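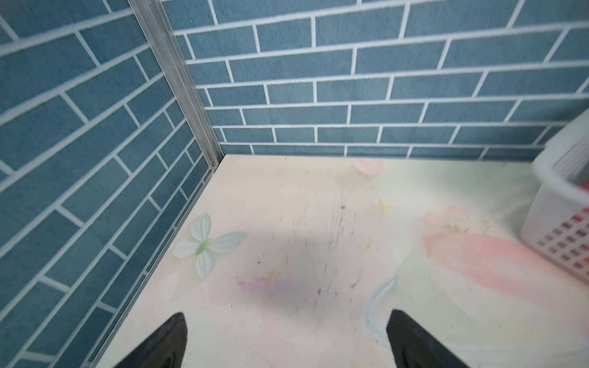

3.2. Le support et les débris

Les travaux sur le rangement d'objets en sachet considèrent souvent la surface de travail comme un fond neutre. Dans notre étude, elle est traitée comme un élément de la tâche, au même titre que le sachet et son contenu. Nous avons retenu un tapis de table clair à décor floral, dans des tons pastel, entouré de parois à motif de briques bleues. Le choix d'un tapis imprimé a été discuté longuement : un support uni facilite la détection des petits résidus, mais il ne correspond pas aux nappes que l'on rencontre dans les cuisines familiales visitées pendant l'enquête préalable à Prurach.

Sur un décor de ce type, les miettes et les particules sombres restent visibles dans les zones crème, et elles le sont moins lorsqu'elles recouvrent un pétale coloré ou se trouvent dans une ombre. Les annotateurs ont donc reçu la consigne de marquer séparément les résidus certains et les résidus douteux. Sur les 2,597 images annotées du corpus Flellwood (nous gardons la notation anglaise des milliers, par cohérence avec les tableaux), cette distinction a été appliquée sans exception. Les traces fines, qui peuvent être des poussières, des cheveux ou des éraflures du tapis, sont rangées dans une troisième catégorie et ne sont pas utilisées pour le calcul du score de propreté.

3.3. Le sachet et son contenu

Le contenu est composé de fruits et de légumes factices, de couleurs et de formes différentes. Nous avons préféré des jouets aux produits frais, dont l'aspect change d'une séance à l'autre et qui laissent de l'humidité sur le tapis. Le lot complet, désigné Hama dans la suite, comprend 17 pièces ; un sachet n'en reçoit jamais la totalité.

Le sachet est transparent et souple, et porte à son ouverture une bande bleue en plastique qui sert de poignée. La transparence permet d'identifier les pièces sans ouvrir, mais elle introduit deux difficultés. D'une part, les plis du plastique déforment le contour des objets. D'autre part, deux pièces de teintes voisines qui se touchent sont facilement prises pour une seule ; la Figure 4 contient deux pièces de teintes voisines, un fruit orange et, au-dessous, un fruit jaune orangé. 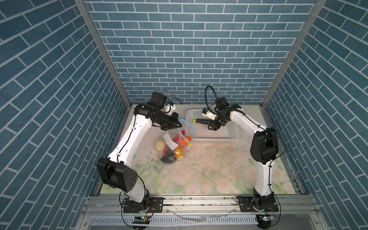
Figure 4. Sachet transparent garni de fruits et de légumes factices, posé sur le tapis fleuri ; la bande bleue est saisie à l'ouverture du sachet. Des miettes sont dispersées au milieu du tapis.

On remarque également l'étiquette blanche en papier, placée à l'intérieur du sachet, vers le centre. Elle est conservée dans toutes les séances – c'est une contrainte que nous avons reprise du protocole d'Arrieta, où chaque sachet porte son étiquette avec lui. Sa présence n'est pas sans effet sur l'annotation : selon la position du plastique, elle peut cacher une partie d'une pièce. Dans ce cas, la pièce est comptée comme présente si sa couleur dominante reste reconnaissable.

Le protocole prévoit jusqu'à 190 secondes par séance, nettoyage du tapis compris. L'ordre des deux opérations (sachet, puis miettes, ou l'inverse) est laissé libre. Nous revenons sur les conséquences de ce choix dans la section 5, où les résidus situés sous le sachet sont analysés à part.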